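Purkeck

A hand-sorted collection of copyright takedown notices, with notes

I started Purkeck in my spare time after a mate of mine, Cirilo Quezada, had a video of his own band pulled down over a song his own band wrote. He forwarded me the notice and asked what on earth it meant. I'm not a lawyer (please keep that in mind for everything that follows) but I've spent a lot of years reading bad letters for a living, and this was a beauty. It named the wrong song, it named the wrong person, and it was signed by a company neither of us had heard of. So I asked a few other people whether they had letters like it, and they did, and then they told their friends, and now there's a dataset.

Last updated July 16, 2023.

What's in it

There are 600 notices in the main file, notices.csv, one per row. Each one is a takedown or infringement letter that somebody received and chose to give us. They're mostly about music, then video, then a long messy tail of photos, fonts, knitting patterns, fan fiction and one recipe for lamingtons that I still get cross about.

You'll also find a folder called text, which has the wording of every notice after we've stripped out the personal stuff, and a folder called replies, which has whatever the recipient sent back, if they sent anything. Most people don't reply. They get a fright and take the thing down, and I think that's the saddest part of the whole collection.

The columns

notice_id is just a number. It means nothing, and the gaps are notices that were withdrawn by the person who gave them to us.

year is the year on the letter. If there was no date on the letter it's blank, even when the person remembered the date perfectly well. I went back and forth on this one! Gwilym Meredith argued me into it and I've made my peace with it.

work_type is our label for the thing being complained about. The list of labels is in labels.txt, and yes, "other" is far too big.

sender_kind says whether the letter came from the person who made the work, a company that owns it, an agent acting for somebody else, or we couldn't tell. We couldn't tell quite a lot.

names_work is yes or no. Does the letter actually say what work was copied? You'd think this would be yes every time. Go and have a look.

claim_score runs from 0 to 7 and it's our own invention. A letter gets a point for each basic thing it does properly, like giving contact details you can use or pointing at the exact page it's upset about. The full list is in scoring.txt. It's a score for how well the letter is put together and says nothing at all about whether the claim is right. A perfectly written letter can be complete rubbish, and a scrappy one from a kid who drew something lovely and had it nicked can be dead right.

outcome is what the recipient told us happened: stayed down, went back up, never came down, or unknown. It's self-reported, so treat it gently.

reader_a and reader_b are the scores from the two people who read that letter separately. If they agree, claim_score matches both. If they don't, claim_score is whatever we settled on after talking it over, and there's usually something in the notes column.

How we did the reading

Every notice was read by 2 people who didn't see each other's scores. Efa Nicholas and Rhydian Eynon did the lion's share, I did a fair chunk, and Meinir Lewis came in near the end and found all of our mistakes. She's a retired court reporter and she reads at a speed that frightens me.

We did the last big push in October, in person, working off printouts because Rhydian can't stand reading on a screen. Brackets in the notes column that say "(table)" mean we sorted that one out face to face, and anything marked "(email)" was done in writing, with the thread boiled down to a line or so. 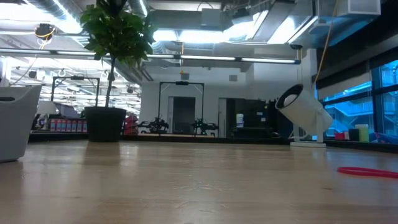
The long table, looking towards the back of the room.

The main thing we argued about was what counts as naming a work. If a letter says "our client's sound recordings" and stops there, is that naming it? Efa said no straight away. Rhydian said it depends on whether the client only has the one recording. In the end we went with Efa, and the rule is that a stranger reading the letter has to be able to go and find the work. If you want to apply a softer rule, the full wording is in the text folder, so you can rescore it yourself, and I'd love to see how you go.

The other argument was about threats. Some letters ask you to take a thing down. Others ask you to take it down and pay a sum of money by a deadline, with a line about what a court might do to you. I wanted a column for how scary a letter was. I got voted down, fairly, on the grounds that what scares me doesn't scare Meinir. There's a plain asks_for_money column instead, yes or no.

What we took out

Names of private people, street addresses, phone numbers, email addresses, account names and anything that looked like a signature. Where something was removed you'll see a marker in square brackets such as [PERSON] or [EMAIL]. Company names are out too, replaced by a code that stays the same from row to row, so you can see that the sender in one letter is the sender in another without knowing who they are. I know some people will be disappointed by that. I don't have the money to be sued, and the patterns are interesting enough without the names.

We did the first pass with a small script called gida.py, which is in the repo, and then a person checked every line. Gida is very good at email addresses and hopeless at names that are also words. It once blanked out the month of May all the way through a letter. If you spot anything that slipped past us, please email me and don't open a public issue, or you'll be pointing everyone straight at it.

Things it's no good for

Please don't use this to work out how many takedown notices are wrong. I get asked this constantly. People give us letters because they're annoyed, and people who are annoyed mostly think the letter was unfair, so the pile leans that way from the start. It's a collection of letters that bothered somebody.

Please don't train something that writes these letters, either. I can't stop you (well, the licence has a go at it) but I'd be pretty unhappy.

It's also nearly all in English, mainly from Australia, with a decent number from Britain and Canada. The law isn't the same in those places and we haven't tried to score for that. A letter that quotes an American law at someone in Ballarat gets a note and no change to its score.

Known problems

The replies folder has 2 files saved in the wrong encoding, and the apostrophes come out as soup. I'll fix it.

work_type was changed halfway through, when we split "audio" into music and spoken word. I went back over the early rows but I was tired and I don't fully trust myself. Podcasts are the ones to check.

Some letters are near copies of each other, same sender code, same wording, different recipient. We've kept them all because they really were sent to different people. If you're counting phrases you'll want to drop the repeats first, and there's a column called same_as to help you.

The year column is stored as text. Sorry. Half the blanks turn into zeroes in some spreadsheet programs if I do it the other way.

Older versions

If you downloaded the thing when it was called Wavthorpe, that was the test version, and the scores in it used a different list. Please don't mix the two. The notice numbers do line up, so you can bring your own notes across, but the scores can't be compared. I've left the old file in the archive folder for anyone who needs to repeat work they did with it.

Using it

The letters were given to us on the understanding that they'd be shared for research, teaching and reporting, and that's what the licence says, in slightly longer words. You can quote from them. You can put them in a lecture. If you're selling something built on top of them, talk to me first, and I promise I'm friendly.

If you mention it somewhere, calling it "the Purkeck notices" with a link back here is plenty. A few people have asked for a proper citation and there's one in cite.txt, though Gwilym wrote it and it's more formal than anything else I've put my name to.

Sending us a letter

Yes please! Scan it or forward it, and tell us what it was about and how it ended up. You don't have to black anything out yourself, we'll do that, and we'll send you the cleaned-up version to approve before it goes anywhere. You can change your mind later and we'll pull it from the next release. We can't pull it off the computers of people who've already downloaded it, so have a think first.

We can't give you advice about your letter. I know that's frustrating when you've got one sitting in front of you with a deadline on it. Try your local community legal centre or an arts law service, and take the whole letter with you, envelope and all.

Thanks

To Efa, Rhydian, Gwilym and Meinir for the reading. To my neighbour Edwards, who lent us the printer and has not once brought up the toner. And to Cirilo, whose video did go back up in the end, with the wrong song still listed underneath it. He's row one.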